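손가락 두 개 달린 녀석 돌보기

2022년 1월 21일
글쓴이 Radomir Yordanov

새해 들어 첫 글이 정비 이야기라니 조금 멋이 없지만, 요즘 제 머릿속이 온통 나사와 인서트라서 어쩔 수가 없네요. 지난 글에 댓글로 "그 손에 들고 쓰는 그리퍼는 평소에 어떻게 관리하세요?" 하고 물어봐 주신 분이 계셔서, 그 핑계로 한번 길게 써 보려고 합니다. 차 한 잔 가져오셔도 좋아요. 저도 지금 한 잔 따라 놓고 쓰고 있습니다(벌써 식어 가고 있지만요).

저희 작업실에서는 이 그리퍼를 Plullell이라고 부릅니다. 원래는 Numdale에서 받은 첫 설계도의 파일 이름이었는데, 발음도 제대로 합의가 안 된 채로 다들 그냥 그렇게 부르게 됐어요. 저는 '플룰렐', Wilczyńska 씨는 '플루옐'에 가깝게 부르는데 둘 다 알아듣습니다. 손잡이를 쥐면 검은 손가락 두 개가 가운데로 모이고, 놓으면 벌어지고, 그 위에서 카메라가 내려다보는 아주 단순한 물건이에요. 사람이 손으로 들고 물건을 집으면 그 움직임이 기록되고, 나중에 팔에 달린 같은 모양의 손가락이 그 동작을 따라 하게 됩니다.

단순한 물건이니까 손 갈 데가 없을 줄 알았지요. 작년 11월에 Platau 작업실에서 처음 조립할 때만 해도 저는 정말 그렇게 믿었습니다. 그런데 매일 쓰는 물건은 매일 조금씩 헐거워지더라고요. 특히 요즘 하고 있는 장바구니 작업에서 그게 아주 잘 드러났습니다. 레몬 무늬가 잔뜩 들어간 연한 하늘색 천 가방하고 노란 종이팩을 쓰는 작업인데, 이게 딱딱한 블록을 집는 것하고는 느낌이 완전히 달라요. 블록은 손가락이 좀 비뚤어져 있어도 군말 없이 잡혀 줍니다. 천 가방은 안 그래요. 입구가 흐물흐물하고, 하얀 끈이 둘러져 있고, 손가락을 벌린 채로 가져가면 끈이며 천 자락이 꼭 제일 곤란한 데에 와 있습니다. 손가락 하나가 조금만 틀어져 있어도 종이팩보다 천을 먼저 물어 버리거든요.

그래서 정비라고 해도 거창한 게 아니고, 결국은 '두 손가락이 서로 똑바로 마주 보게 해 주는 일'이 거의 전부입니다. 저는 작업대에 앉으면 일단 손가락을 끝까지 벌려 보고, 그 사이로 가방 안이 훤히 보이는지부터 확인해요. 벌어지는 폭이 전날보다 좁다 싶으면 그날은 수집이고 뭐고 드라이버부터 찾습니다.
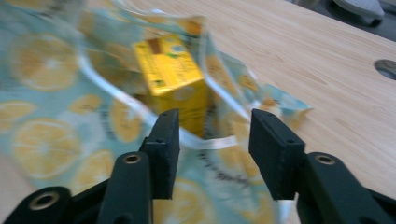 아침에 하는 일

아침 점검은 손으로 만져 보는 것부터 시작합니다. 왼쪽 손가락 끝을 엄지와 검지로 살짝 잡고 앞뒤로 흔들어 보고, 오른쪽도 똑같이 해요. 건강한 상태면 손가락 전체가 한 덩어리로 움직이고, 어딘가 풀려 있으면 끝에 달린 블록만 따로 까딱까딱합니다. 이 느낌은 글로 설명하기가 참 어려운데, 흔들리는 이를 혀로 건드릴 때하고 비슷하다고 하면 전달이 될까요? 한번 알고 나면 눈을 감고도 압니다.

까딱거리면 블록 쪽에 있는 작은 나사를 봅니다. 힘껏 조이면 안 되고, 저항이 느껴지는 데서 아주 조금만 더 돌리고 멈추세요. 저는 처음에 이걸 몰라서 신나게 조이다가 나사 구멍 하나를 뭉개 먹었습니다. 그날 Wilczyńska 씨가 아무 말 없이 토크 드라이버를 제 자리에 놓고 갔는데, 혼난 것보다 더 따끔했어요.

다음은 관절입니다. 손가락이 달린 팔 쪽에 놋쇠색 인서트가 박혀 있어요. 검은 몸체에 그것만 반짝거려서 저는 보기에 꽤 예쁘다고 생각합니다(동의해 주는 사람은 아직 없습니다). 이 인서트가 말썽을 부리는 방식은 두 가지예요. 하나는 통째로 조금 솟아오르는 것이고, 또 하나는 제자리에서 헛도는 것입니다. 손톱으로 가장자리를 훑어 봤을 때 턱이 느껴지면 솟은 거예요. 이건 인두 끝에 인서트용 팁을 끼우고 천천히 눌러 넣으면 대부분 돌아옵니다. 이때 절대로 서두르지 마세요. 빨리 누르면 비스듬하게 들어가고, 비스듬하게 들어간 인서트는 그다음부터 나사를 끼울 때마다 사람 속을 썩입니다.

헛도는 쪽은 좀 더 슬픈데, 저는 고쳐 쓰는 걸 포기하고 그 부품을 새로 출력합니다. 본드를 흘려 넣어 본 적도 있고 녹인 필라멘트로 메워 본 적도 있습니다만, 며칠 지나면 도로 돌더라고요. 팔 하나를 다시 뽑는 데 걸리는 시간을 생각하면 속이 쓰리지만, 그 시간에 책상 정리를 하면 됩니다. 네, 정리는 늘 계획만 합니다.

마주 보게 맞추기

조이는 일이 끝나면 정렬을 봅니다. 요령이 따로 있는 건 아니고, 종이 한 장을 손가락 사이에 끼우고 가볍게 쥔 다음에 종이를 살살 당겨 봐요. 양쪽이 고르게 닿아 있으면 종이가 똑바로 빠지고, 한쪽 모서리만 닿아 있으면 종이가 그 모서리를 중심으로 빙그르 돕니다. 두꺼운 종이는 티가 덜 나니 영수증 종이가 좋아요. 저희 작업실 서랍에는 그래서 영수증이 한 움큼 들어 있고, 회계 쪽에서 보면 오해하기 딱 좋은 모양새입니다.

종이가 돌면 블록을 고정하는 나사를 반쯤 풀고, 손잡이를 쥐어 두 면을 서로 맞닿게 한 채로 다시 조입니다. 쥔 상태에서 조이는 게 중요해요! 놓은 상태에서 눈대중으로 맞춘 다음 조이면 다시 쥐었을 때 또 틀어져 있습니다. 손이 세 개 있으면 딱 좋을 작업인데, 저는 고무줄을 손잡이에 감아서 세 번째 손으로 씁니다. 이 고무줄 방법은 좀 자랑하고 싶었습니다.

그러고 나서 벌렸다 쥐었다를 천천히 몇 번 하면서 소리를 들어 보세요. 저희 Plullell은 상태가 좋으면 사각사각하는 소리만 납니다. '딱' 하는 소리가 섞이면 링크 어딘가에 뭐가 끼어 있는 거예요. 천을 다루는 작업을 시작한 뒤로는 범인이 늘 보풀이었습니다. 관절 틈으로 실오라기가 말려 들어가 있는 걸 핀셋으로 빼내면 이게 은근히 시원해요. 빼낸 보풀은 작은 병에 모으기 시작했는데, 왜 모으는지는 저도 잘 모르겠습니다.

카메라 쪽은 할 일이 적습니다. 렌즈를 블로어로 불고, 마른 천으로 한 번 닦고, 화면에 양쪽 손가락이 다 잘 들어오는지 봅니다. 화면 아래쪽에 손가락 두 개가 좌우로 비슷하게 올라와 있으면 됐어요. 한쪽으로 쏠려 있으면 마운트가 돌아간 것이니 그 나사도 같이 봐 줍니다. 저는 잘 됐던 날의 화면을 한 장 저장해 두고 옆에 띄워서 비교하는데, 기억력에 기대는 것보다 훨씬 낫더라고요.

기록장 이야기

저는 수첩에 정비 기록을 적습니다. 컴퓨터에도 표가 있긴 한데, 손에 윤활제가 묻어 있을 때는 역시 종이가 편해요. 이번에 이 글을 쓰려고 처음부터 넘겨 보다가 혼자 좀 놀랐습니다. 조립한 날부터 지금까지 가방 작업만 414회를 돌렸고, 그중에서 173회째에 처음으로 왼쪽 블록 나사가 풀렸다고 적혀 있더라고요. 글씨가 몹시 화나 있습니다. 그 뒤로는 28회마다 한 번씩 멈추고 흔들어 보기로 규칙을 정했는데, 이 숫자에 깊은 뜻은 없고 그쯤 되면 제 손목이 먼저 쉬고 싶어 해요. 쉬는 김에 점검도 하니 손목에도 좋고 그리퍼에도 좋습니다.

기록을 이어서 읽다 보면 말썽이 나는 패턴도 슬슬 보입니다. 종이팩이 가방 안에 깊이 들어가 있는 날보다, 구겨진 천 위에 비스듬히 얹혀 있는 날에 손가락이 더 잘 틀어졌어요. 저는 반대일 줄 알았거든요. 나름대로 생각해 보면, 팩이 기울어져 있을 때 제가 욕심을 내서 손가락 한쪽으로 슬쩍 밀어 세우려고 하는 것 같습니다. 그러면 힘이 한쪽 팔에만 걸리지요. 게다가 오른쪽 손가락은 맨 책상 위에 있고 왼쪽은 주름진 천 위에 있으니, 내려가다가 어느 쪽이 먼저 바닥에 닿을지도 그때그때 다르고요. 이건 기계 탓을 할 일이 아니라서 요새는 팩이 기울어져 있으면 손목 각도를 먼저 맞추고 들어가는 연습을 하고 있습니다. 급하게 밀지 말 것, 하고 수첩 첫 장에 크게 써 두었어요.

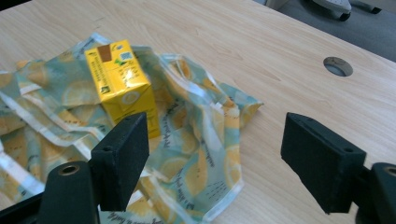 천 위의 노란 팩과 벌려 둔 Plullell의 두 손가락

아, 그리고 천을 쓰는 분들께 하나만 더요. 끈이나 천 가장자리가 손가락에 걸렸을 때 확 잡아 빼지 마세요. 저도 압니다, 한창 잘 되다가 걸리면 성질이 나지요. 그래도 손가락을 끝까지 벌리고, 왔던 길로 천천히 되돌아 나오는 게 제일 빠릅니다. 힘으로 빼면 블록이 돌아가고, 돌아간 블록을 다시 맞추려면 영수증 종이부터 찾아야 하고, 그러다 보면 오전이 다 갑니다. 제가 그렇게 보낸 오전이 꽤 됩니다.

예비 부품은 어디까지 갖고 있어야 하느냐는 질문도 있었지요. 저는 손가락 블록 한 쌍, 왼쪽 팔과 오른쪽 팔 하나씩, 인서트 한 봉지, 나사는 넉넉하게 갖고 있습니다. 좌우 팔은 얼핏 똑같아 보여도 거울상이니까 출력할 때 꼭 확인하시고요. 저는 같은 쪽만 두 개 뽑아 놓고 뿌듯해한 적이 있습니다. 봉지에 '왼', '오'라고 크게 써 두니 그 뒤로는 괜찮네요.

하루를 마칠 때는 손잡이의 고무줄을 꼭 풀고, 손가락은 벌린 상태로 걸어 둡니다. 쥔 채로 밤새 두면 스프링이 지치는 것 같다고 Wilczyńska 씨가 그러는데, 재 본 적은 없지만 저는 그 말을 믿고 따르고 있어요.

다음 글에서는 새로 설계한 링크를 달아 본 이야기를 쓸 생각입니다. 지금 출력기에서 나오고 있는데 첫 층이 영 마음에 안 들어서 다시 뽑게 될지도 모르겠어요. 혹시 비슷한 그리퍼를 쓰시면서 인서트 헛도는 문제를 해결하신 분이 계시면 댓글 좀 부탁드립니다. 차는 다 식었으니 저는 물 끓이러 가겠습니다.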